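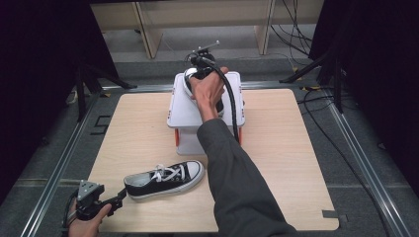

## Urnivico extends hand-held gripper work at Cutstead

Urnivico has moved nine packing staff at its Cutstead site to a new task: handling shoes and storage boxes with hand-held grippers, so that robots can later be taught the same movements. The staff work in two-hour turns and keep their present grade and pay.

Friederike Fröhlich, head of operations, said packing shifts would be shorter from July. "Our packers know how a shoe should be held," she said. "That knowledge is now part of the job – and of the training rota."

Staff with questions about the rota should contact Deming Xue at the Skarnlow office.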